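Drivero Keyboard Themes: Frequently Asked Questions

What is Drivero?
Drivero is a keyboard app for Android phones that lets you change the look of your keys, background and key sounds. It does not replace your messaging apps. Anything you type with it goes into whatever app you have open.

How many themes come with the app?
The free version includes 30 themes. The full catalog has 300, and new ones are added in small batches. The last large batch, the Irncombe set, was added in September.

How do I turn the keyboard on?
Open your phone settings and find the section for languages and input. Switch Drivero on in the list of keyboards, then open any app where you can type. Tap the small keyboard icon at the bottom of the screen and pick Drivero. On some phones the icon is in the notification bar.

My phone warns me that the keyboard may collect what I type. Is that normal?
Yes. Android shows this warning for every keyboard you install yourself. Drivero keeps your learned words on the phone and does not upload them. You can erase them under Settings, Typing, Clear learned words.

Can I use my own photo as a background?
Yes. Go to Themes, tap the plus sign and choose a photo from your gallery. Wide photos work better than tall ones, and plain areas of light color make the letters easier to read. If the keys are hard to see, move the Dim slider to the right. We suggest starting at 70 percent and adjusting from there. 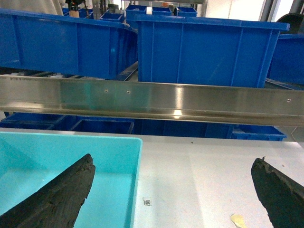
Light turquoise bin, dark gripper fingers.

After you crop the photo, tap Save. It appears under My Themes, where you can rename it or delete it. You can keep up to five photo themes in the free version. Deleting a theme does not delete the photo from your gallery.

What is the Welotwood pack?
Welotwood is a paid pack of wood grain backgrounds with matching key sounds. It is bought once and stays with your store account. The sounds can be turned off separately.

Who makes the fonts?
The default font is Dreßler, which was drawn for this app. It covers English and most Western European languages. If a letter is missing, the keyboard shows it in your phone's system font, so it may look a little different from the letters next to it.

Why did my keyboard go back to the old one after an update?
Some phones reset the default keyboard after a system update. Your themes are still saved. Follow the steps for turning the keyboard on and they will come back.

Will a theme drain my battery?
Still themes have very little effect. Animated themes use more. If your battery is below 5 percent, the app stops the animation until you charge the phone.

I got a new phone. How do I get my purchases back?
Sign in with the same store account, open Drivero and tap Restore under Settings. Photo themes are not restored, so you will need to make those again.

Is there a version for tablets?
The same app runs on tablets. Split layout can be turned on under Settings, Layout. A few older animated themes do not fill the full width in landscape.

How do I report a problem?
Tap Help, then Send Report. Please include your phone model and the name of the theme you were using.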